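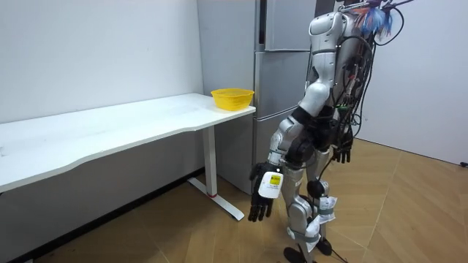
From: Nultance bench (list member)
To: paltari-cells
Date: 2024-10-16
Subject: Re: Re: cable snags in the fridge cell

On the cable snag thread, the person at Mernero wrote:

> We have your cell, more or less: humanoid, desk, refrigerator, yellow
> basket, fruit. It ran fine until we moved the desk, and now the arm
> faults on the reach toward the fridge. Shoulder overcurrent, clears on
> reset, comes back a few cycles later. We re-ran calibration twice and
> swapped the shoulder driver. Before I take the back off this thing, how
> do you route the loom, and do you mark the desk position or just trust
> it? Also, do you check the hands on a schedule or wait for drama?

Put the screwdriver down. I have taken the back off ours for this exact fault and found a perfectly healthy shoulder, plus a washer that I still can't place.

Overcurrent that clears on reset and shows up only on the long reach was cable drag for us. The joint is fine, it's just towing something. The external bundle runs down the back and then across, and if the slack sits on the wrong side of a tie, the arm uses it all up before it gets to the basket. Calibration won't see it, since the calibration poses never go out that far. You can calibrate until you retire.

Cheap test: power down, support the arm, and move it by hand through the whole reach with somebody else watching the cables from behind. If anything goes straight, you've found it. If everything stays in a lazy loop, then I was wrong and you can go back to suspecting the driver.

Our routing, such as it is. Leave the loops big. I know it looks like the inside of a TV cabinet. We had a very neat loom for a while, flat to the shell, ties every few inches, and visitors admired it. It also faulted constantly. The ugly version has been on since December and the shoulder fault has come up once, when I had tidied it. Under the forearm, let the thin cable hang in a U and don't shorten it, even though it will look like it wants to catch on the refrigerator door. Ties on the forearm should be snug enough to stay put and loose enough to turn with a finger. Cut the tails flush or wear sleeves.

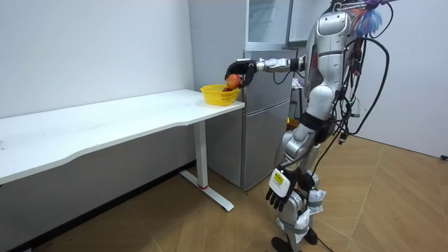
As for the desk: mark it. Ours has a long flat foot and we taped the floor at both ends of it. Trusting it got us 52 millimeters of drift over one summer, all of it toward the refrigerator, a little with every mopping. The arm kept finding the basket the whole time by reaching a bit differently, so the logs looked wonderful right up to the day they didn't. If you moved your desk and the snag started then, I'd bet money the new reach is longer than the old one, and a loom that was barely long enough is now not.

Same goes for the basket. Ours lives at the refrigerator end of the tabletop, in the corner, and goes back there after every session. A basket that wanders toward the middle of the desk is a different job as far as the shoulder is concerned.

Check the door swing while you're down there. The upper door opens toward the robot, and with the door standing open there is less air by the shoulder than the drawing would have you believe. (The drawing came from Ackermann and has the hinge on the other side. I wrote to them. They thanked me for my interest.) We park the robot with both arms down before anyone touches that door, and open it all the way or leave it shut. Halfway is how I learned what a replacement shoulder cap costs.

Hands: schedule. We do them every six sessions, fingers open and closed one at a time, listening. A finger that's going bad gets noisy well before it gets weak, and apples are forgiving, so grip success tells you nothing useful. Ours read 1,683 closes on the counter when the first one started to click, and it was still picking up fruit quite happily. Look at the mount on the back of the hand too. If that little white box shifts under its fasteners, everything after it is off by the same amount and you'll blame the software, as is traditional.
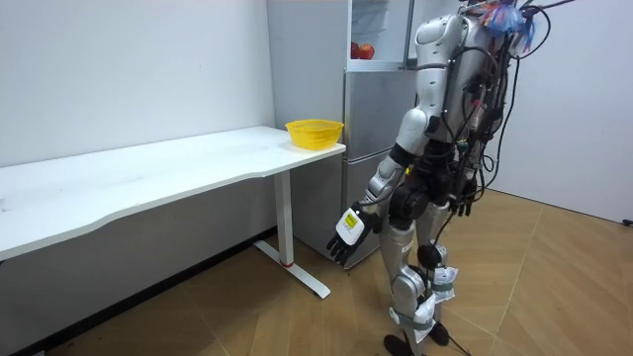

Last thing is the floor cable. Ours trails off behind the feet and away from the desk, and it stays on that side always. Before power-on somebody walks it from one end to the other. I'd love to say that's in our written procedure, but it's a sticky note.

If the hand test comes up clean, post the shoulder current trace from a bad reach. Ours peaked at 929 on the raw scale when it was dragging, whatever that scale is supposed to be. The Paltari manual calls it "units." A dragging cable gives you a ramp that climbs with the reach, and a sick driver looked like grass when we had one of those. I can dig out a plot of each if you want to hold yours up against them.

And if anybody on the list knows where a thin brass washer goes in the upper back – inner side, probably – I'm all ears.

--
Nultance bench
paltari-cells: reply to the list, please trim your quotes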